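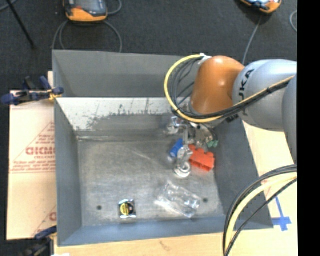 Why does water drip out of my bathroom exhaust fan in cold weather?

Warm, damp air from the bathroom is cooling inside the duct, and the water that condenses on the duct wall runs back down to the fan. Insulate the whole duct, slope it toward the outside if it goes out through a wall, and make sure the damper closes.

Posted by Mirjam Dijkstra, 16 December 2023

The short reply at the top is the one I got from the help desk at the hardware store. I would like more detail before I go up into the attic.

The fan is a Grornus ceiling unit with a 4-inch outlet. It was put in last April along with a new ceiling. The duct is flexible plastic on a wire coil and runs 30 feet across the attic to a hood on the gable wall. The attic floor has blown insulation and the duct lies partly on top of it and partly across the framing. There is no insulation on the duct itself.

There was no water at all through the summer and fall. When the nights dropped below freezing, the grille started dripping a few hours after each shower. There is now a brown ring on the ceiling next to the fan housing. The roof above shows no stain and the sheathing is dry to the touch.

Two people shower in the morning, one after the other. The fan is on the same switch as the light, so it stops when the last person leaves the room.

Should I replace the duct, wrap the one that is there, or move the outlet to the roof? I would prefer not to cut the roof.

Domingo Vergara

Since the sheathing is dry and the drip follows the showers, I would treat this as condensation and leave the roof alone. The gable hood can stay where it is. Replace the duct.

Plastic flex duct is a poor choice for a run of that length. The ribs create drag, so the fan moves less air than its label claims, and slow air has more time to cool. The ribs and the sags also hold water. When enough has collected, it spills over the low point nearest the fan and comes out at the grille.

What I would install:

Smooth galvanized pipe, 4 inches across for the whole run. Do not reduce to 3 inches anywhere, including at the hood. Some older hoods have a 3-inch collar and people fit a reducer without thinking about it. Check yours before buying pipe.

Point the crimped ends in the direction of airflow. Seal each joint with foil tape, the metal kind. Gray cloth tape dries out and lets go in an attic. If you use screws, keep them short, because long ones catch lint.

Slope the pipe down toward the gable. A quarter inch per foot is the usual figure, and over your run it adds up to more drop than people expect. Measure the height available between the fan outlet and the hood before you commit. If there is not enough, a smaller slope is still better than level, as long as there is no dip in the line. Hang the pipe with strap so that it cannot settle.

Wrap the pipe with duct insulation that has an outer vapor barrier, and tape the seams of the barrier. Do not compress it. Where the pipe runs low enough, you can also bury it in the blown insulation, but the wrap still goes on first.

Then look at the two dampers. There is a flap at the fan outlet and normally another at the hood. Both should swing freely and fall shut. With a new ceiling, the flap at the fan is often pinned by a screw or by the tape. If it is stuck open, house air drifts up the duct all night with the fan off, and you get condensation even on days when nobody showers.

Last item is the switch. Put the fan on its own timer and let it run for 30 minutes after the second shower. The duct needs that time to clear. Turn off the breaker before you open the switch box, and if you find only one switched wire going up to the fan and light together, get an electrician.

Keep the bathroom door undercut or leave it open a crack. A fan cannot exhaust air that has no way into the room.

Pirmin Hauser

had the same thing, wrapped the duct with a roll from the store, stopped dripping. didnt touch anything else. mine was a much shorter run though

Gudrun Halvorsen

I agree with most of what Domingo wrote, with one correction and one addition.

The correction concerns the slope. Sloping toward the outside is right for a gable outlet. If anyone reads this who has a roof outlet, the pipe rises and any water will return to the fan regardless. In that case insulation and run time do all the work, and the pipe should be kept as short as the layout allows.

The addition is the gap around the fan housing. Blown insulation does not stop air. If the housing was not sealed to the drywall, bathroom air leaks past it, condenses on the cold metal of the housing, and drips at the same spot. Remove the grille and look for a gap at the edge of the cutout. Caulk it, or use foil tape if the gap is wide. This takes a few minutes and should be done before the duct work, while you wait for the pipe.

A simple way to check airflow is to hold one square of toilet paper to the grille with the fan on. It should stay put. If it falls, look for a blockage first – a stuck damper, a crushed section of flex, or a bird nest in the hood. I found all three on one job in Carnegie, where I was quoted $500 for a new fan that was not needed. The old one is still running.

Let the brown ring dry fully, then use a stain-blocking primer. Ordinary ceiling paint will not cover it.

Cunel Home Help | Contact us | Copyright 2023 Cunel | Back to top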